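### 6. Oiling and curing a timber benchtop

This section applies to solid timber benchtops and loose boards finished with Flulix penetrating oil. For lacquered or laminated surfaces, go to section 7.

**Before you start**

- Remove all fittings, including tap flanges and edge strips.
- Confirm that the workshop is between 10 and 30 °C. Do not apply oil outside this range.
- Read the label on the tin for the current drying times. Batches supplied before July carry the old label; use the times in this guide.

**CAUTION:** Rags soaked in oil can heat up and catch fire without a flame or spark. Lay used rags flat outdoors until stiff, or store them under water in a lidded metal bin. Do not leave them bunched up on the bench or put them in household rubbish.

#### 6.1 Sanding

1. Sand the face with 120 grit, following the grain. Keep the sander moving.
2. Vacuum the face and edges.
3. Repeat with 180 grit. Do not go finer, as a polished face will not take up the oil evenly.
4. Wipe down with a damp cloth to raise the grain. Allow to dry for one hour.
5. Knock back the raised fibres by hand with a used piece of 180.

*Note:* End grain takes up more oil than the face and will finish darker. To reduce the difference in colour, sand end grain to 240.

#### 6.2 First coat

1. Stir the oil for two minutes. Do not shake the tin.
2. Coat the underside first, then the edges, then the face.
3. Spread thinly with a white pad. Work in strips the full length of the board.
4. Wait ten minutes. Add oil to any patches that have gone dull.
5. Remove all surface oil with a clean cotton cloth. Oil left standing will dry tacky and must be sanded off.

#### 6.3 Further coats

1. Leave the board on battens for six hours with air moving on both sides.
2. Rub lightly with a grey pad and remove the dust.
3. Apply the second coat as in 6.2, using half the quantity.
4. Apply a third coat around sinks and cooktops only.

#### 6.4 Curing

The surface may be handled after 24 hours. Full cure takes seven days. During this time:

- keep water, hot pans and rubber-footed appliances off the surface
- do not cover it with plastic sheet
- turn loose boards once a day to limit cupping.

If the board cups during curing, place it hollow side down on battens and leave it unweighted overnight. Report any cupping that remains to Haf Hopkin at Wultetti before fitting.

Fine, streaky grain in a pale board, laid over a red-brown tabletop:
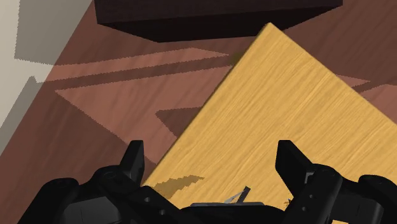

*Page last changed: 1st September*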